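What I Learned Photographing My First Winter Wedding

2020-02-25

I have been putting off writing this one for weeks, mostly so I could get the gallery finished and delivered before I started rambling about it in public.
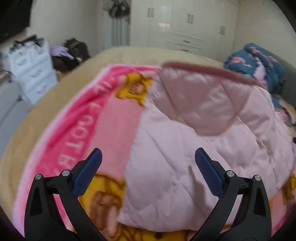 So, the wedding. Deisy Montoya and Darius Grecu got married in Gonbridge, in the old grange hall up past the feed store, with the ceremony outside behind the building and dinner indoors. They booked me last July, when it was so hot in my kitchen that I had a bag of frozen peas on the back of my neck during our phone call, and when Deisy said "we're thinking winter, outdoors" I said yes before she had finished the sentence. It sounded wonderful! I would have said yes to a wedding in a walk-in freezer that day.

I've been taking pictures of people for a good while now, families and seniors and a fair number of weddings, but every wedding I had done before this one was between May and October. I thought I knew what I was doing, and for the most part I suppose I did, but cold weather has its own list of things to teach you, and it doesn't wait for a convenient moment.

The first thing was the light. I had looked up the sunset time, of course, and I had built the whole schedule backwards from it, the way I always do. What I had not thought hard enough about was the ridge. Gonbridge sits down in a bowl, and the sun drops behind the ridge a good long while before it officially sets, so the golden hour I had promised them was more like a golden coffee break. I only found this out because I drove over the afternoon before, mainly to see where I could park, and stood there watching the yard go blue while my schedule said we had loads of time left. I called Deisy from the car. She was getting her nails done and had me on speaker, and between her and her aunt and the nail lady we moved the couple portraits to before the ceremony.

That meant a first look, which Darius had been a little against. He wanted to see her for the first time at the end of the aisle, and I understand that, I really do. I never push people on it. But he thought it over that night and texted me in the morning to say he'd rather have the pictures, and could we please do it somewhere without his brothers watching. We found a spot along the side of the hall where the wind didn't reach. He cried, she cried, I fogged up my viewfinder. Those are my favorite photos of the whole day and I think they're his as well.

The second thing was batteries. I had read that cold drains them and I had nodded along the way you do when you read something sensible. I brought 4, which has always been plenty, and kept them in my camera bag, on the ground, in the snow. By the end of the family pictures two of them were reading empty. Kalkidan Teshome was second shooting with me (she grew up with real winters and was far too polite to say anything until I asked) and she had all of hers in an inside pocket, up against her sweater. I moved mine into my coat, and the two dead ones came back enough to get me through cocktail hour. I felt like I'd been handed a magic trick. I now own a flannel vest with more pockets than I can keep track of and I will be wearing it to everything.

The third thing, and this is the one I'd underline, was people being cold. You can have the loveliest light in the world, but a bridesmaid in a thin dress who can't feel her elbows is going to look like a bridesmaid who can't feel her elbows. Shoulders creep up, smiles get stiff, noses go red. I had planned the group pictures in one long stretch, biggest group down to smallest, which works beautifully in June. We got through the first couple of groups and I could see I was losing them, so we broke it up: five minutes out, then inside to stand by the heater, then out again with the next bunch. Dardo Mansilla, the best man, appointed himself in charge of coats. He'd take them all at the last second, drape them over both arms until you could only see his eyes, and come running back in the moment I lowered the camera. I have asked him if he's free for hire.

If you are planning a winter wedding and you've found your way here, please, please tell your wedding party to bring boots to change into, and wool socks, and something to put over their shoulders that you wouldn't mind seeing in a picture. Deisy had bought a pile of blankets for the guests, and some of the sweetest candids I have are of people sharing them during the vows. Her grandparents were wrapped up together in the front row like one person with two heads. You won't get that in June either.

Dinner was easier, though the hall has dark paneled walls and a low ceiling that swallow up every bit of light you give them. I had two flashes on stands in the far corners, and I bounced a third off whatever I could find. Catinca Buzatu did the flowers and had filled the tables with candles, which I would have hugged her for if she hadn't been carrying a bucket. Then came the speeches. Darius's mother gave hers half in English and half in Romanian, and I didn't understand half of what she said and still had to put the camera down for a second to wipe my face.

I want to say something about the editing, too, as a couple of you asked after my last post. I came home with some 3000 pictures between the two of us, and the finished gallery has 891 in it. I know that's a lot. I used to be much stricter and then a bride told me, very kindly, that the picture she loved best was one I had nearly left out, a blurry one of her dad laughing at the bar. Since then I've kept more of the imperfect ones. I go through everything once quickly and keep whatever makes me feel anything, then I leave it alone for a few days – this part is important, at least for me – and then I go through again slowly with a cup of tea and take out the doubles.

Snow turned out to be the fiddly part at the desk. My camera wanted to make it gray, so I'd been brightening as I went along, and then in the shade it all went very blue, dress and all. I spent a whole evening nudging the color warmer and then cooler and then warmer again, until I couldn't tell what white was anymore and had to go hold a piece of printer paper up next to the screen. In the end I let the snow stay a little blue and looked after the skin. It was a cold day, it ought to look like one.

We finished with a sparkler exit at the side door, which took two tries, as the wind put out half of them on the first. Kalkidan had everybody bunch up close together and light them off each other, and the second run was perfect, or near enough. Darius lost a glove somewhere in the middle of it. If you were a guest and you have a brown leather glove in your coat that doesn't belong to you, he'd love to hear from you.

I drove home very slowly with the heat up as high as it goes and a foil packet of leftover cabbage rolls on the passenger seat, and I ate two of them in the driveway before I even went in the house.

I'll be sharing a few favorites over the next week or so, once Deisy and Darius have had a chance to show their families first. I still have two winter dates open for next season, if anybody has been thinking about it and is handy with wool socks. Send me a note through the contact page and tell me a bit about the two of you, how you met, where you'd like to be standing. Long notes are welcome, as you can probably guess.

Filed under: Weddings, Behind the Camera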